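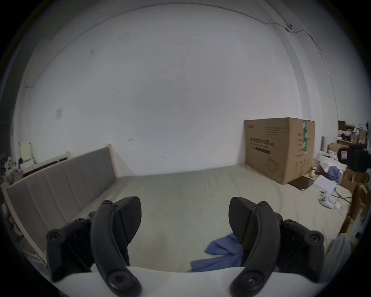 Stripping the bed back before the move

The lease on the unit ends this month, October 2024, and the bedroom is the last room on the list. I left it until last on purpose. The mattress is the largest flat surface I own, and it works better as a packing bench than the floor does. My knees agree.

Status at the time of writing: the mattress is bare, one blue cloth is still on it, and a big brown carton with green patterned tape down the corner is parked at the end of the bed. The shelves on the right have had one pass and need another.

The bed

It will travel in pieces. The grey padded panel sits in a light wooden frame and gets its own blanket, tied at both ends. Upholstery with channel stitching collects dust along every seam, so I vacuum it with the narrow nozzle first, top to bottom, following the channels. Going across them just moves the dust sideways.

Bolts go in a zip bag. The bag gets taped to the slat bundle and not to the panel, as packing tape lifts the nap off fabric. I learned this on the previous bed, in January, in a different flat, and the mark never came out.

The mattress goes into a Skunitz storage bag. I bought the heavier grade this time. The light one split along the fold on the stairs at Nakoddale, and the last two flights were done with a mattress half in and half out of its cover. Vacuum both sides, air it for a few hours with the window open, then bag it. Any moisture sealed in will still be there at the other end.

Cartons

I reuse cartons where I can. A used one is fine if the corners are square and the base hasn't gone soft. I run new tape over the old tape and write the contents on two adjacent sides in thick marker. Printing from the box's earlier life stays where it is. Crossing it out takes time and the marker bleeds.

Flat things such as boards and loose paper go in last, upright against the side wall of the carton. Laid on the bottom they end up bowed under the weight of everything else. Small fabric items fill the gaps, which saves buying wrap.

Weight limit is whatever I can lift without holding my breath. In practice that means books in small cartons and linen in large ones.

The wall

Plain white, a few faint marks and scuffs. I tried a damp sponge on a test patch before considering paint. For anything stubborn I use a dab of Bralleron sugar soap, rinsed off straight away, and I stop as soon as the sheen starts to change. A shiny clean spot is more noticeable than a grey one.

The dark cable near the ceiling comes down after the cleaning. I'll coil it, tie it and label it with the room name.

Removalist

Trujillo quoted $408 for a truck and two people, stairs included, bed disassembly excluded. I accepted. Doing the bed myself is an hour's work with a hex key, and I want the bolts where I can find them.

Still to do: second pass on the shelves, fold the blue cloth, find the other hex key.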